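Zwei Greifer im Vergleich: Zwischenstand aus der Erprobung

Im zurückliegenden Abschnitt der Erprobung wurde die Frage bearbeitet, welcher der beiden vorhandenen Zweifingergreifer künftig als Standardausstattung am Messplatz verbleiben soll. Zur Auswahl standen der Greifer Catia, der seit dem Aufbau des Platzes im Einsatz ist, sowie das neuere Modell Andrade mit parallel geführten Fingern und integrierter Kraftmessung. Beide werden über die Steuerung Muken angesprochen. Die nachfolgenden Ausführungen geben den Stand der Arbeiten am Standort Skirnside wieder und ergänzen den Beitrag vom Oktober, in dem die Kameraposition und die Kalibrierung behandelt wurden.

Die Aufgabe wurde bewusst einfach gehalten. Ein Gegenstand ist vom Tisch aufzunehmen und auf einem Tablett abzulegen, ohne dass dieses verschoben wird. Als Gegenstände dienten eine Kunststoffflasche, eine Pappschachtel und ein gefaltetes Tuch. Je Greifer und Gegenstand wurden 21 Versuche durchgeführt. Als erfolgreich galt ein Versuch, wenn der Gegenstand nach dem Öffnen der Finger vollständig innerhalb des Tablettrandes lag und dort liegen blieb. Versuche mit manuellem Eingriff wurden als Fehlversuche gewertet, auch wenn der Eingriff nur einer Korrektur der Ausgangslage diente.

Die Flasche stellte erwartungsgemäß die höchsten Anforderungen. Ein liegender Zylinder weicht seitlich aus, sobald ein Finger früher anliegt als der andere, und eine dünne Wandung gibt bereits bei geringer Schließkraft nach. Hinzu kommt, dass die Tiefenkamera transparente Flächen nur lückenhaft erfasst. Die Lageschätzung stützt sich daher im Wesentlichen auf das Etikett und den Verschluss, was bei ungünstiger Drehlage zu einem Versatz entlang der Längsachse führt.

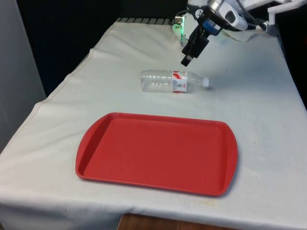 Der Greifer Catia schloss in der Grundeinstellung zu schnell. In der ersten Reihe rollte die Flasche mehrfach zur Seite, bevor beide Finger Kontakt hatten. Nach einer Verringerung der Schließgeschwindigkeit und einer Anhebung der Wartezeit vor dem Anheben auf 3 Sekunden trat dieser Fehler nur noch vereinzelt auf. Die längere Wartezeit ist unbefriedigend, für den vorgesehenen Zweck jedoch vertretbar.

Beim Modell Andrade entfällt diese Anpassung weitgehend. Die Finger werden nach dem ersten Kontakt abgebremst und auf den eingestellten Kraftwert nachgeführt. Als nachteilig erwies sich die größere Bauhöhe des Gehäuses. Bei flachen Gegenständen muss der Arm in einer Haltung arbeiten, die nahe an der Gelenkgrenze liegt, und die Bahnplanung bricht dort gelegentlich mit einer Fehlermeldung ab. Das gefaltete Tuch konnte aus diesem Grund in 4 Versuchen gar nicht erst angefahren werden.

Ein gesonderter Hinweis betrifft die Orientierung der Finger. Die Steuerung Muken nimmt an, dass die Öffnungsrichtung des Greifers mit der x-Achse des Flansches übereinstimmt. Beim Modell Andrade ist sie um 90 Grad gedreht. Die Abweichung ist in den Unterlagen vermerkt, allerdings im Abschnitt zur mechanischen Montage, wo sie zunächst übersehen wurde. Wer beide Greifer im Wechsel betreibt, sollte für jeden ein eigenes Werkzeugprofil anlegen und dessen Bezeichnung im Protokoll mitführen.

Auch die Unterlage hat Einfluss auf das Ergebnis. Stoff dämpft die Rollbewegung der Flasche in gewissem Umfang, bildet jedoch Falten, die von der Kamera als Erhebung gedeutet werden können. Die Mindesthöhe für Greifpunkte wurde deshalb angehoben. Für die Pappschachtel blieb dies ohne Folgen, beim Tuch führte es dazu, dass die unterste Lage häufiger liegen blieb. Eine glatte, harte Auflage soll in der nächsten Reihe als Gegenprobe dienen.

In der Gesamtbetrachtung fällt die Bewertung zugunsten des Modells Andrade aus, sofern überwiegend mit nachgiebigen oder runden Gegenständen gearbeitet wird. Für Schachteln und andere formstabile Teile besteht kein nennenswerter Unterschied – hier spricht die geringere Bauhöhe eher für den Greifer Catia. Ein endgültiger Entscheid wurde zurückgestellt, bis die Abbrüche der Bahnplanung geklärt sind. Geprüft wird derzeit eine leicht geneigte Anfahrt, mit der sich die kritische Gelenkstellung vermeiden lassen könnte.

Die Einstellwerte beider Greifer werden nach Abschluss der Gegenprobe in einem eigenen Beitrag zusammengestellt. Rückmeldungen zu vergleichbaren Erfahrungen mit durchsichtigen Gegenständen, insbesondere zur Lageschätzung ohne Etikett, werden über die Kommentarfunktion gern entgegengenommen.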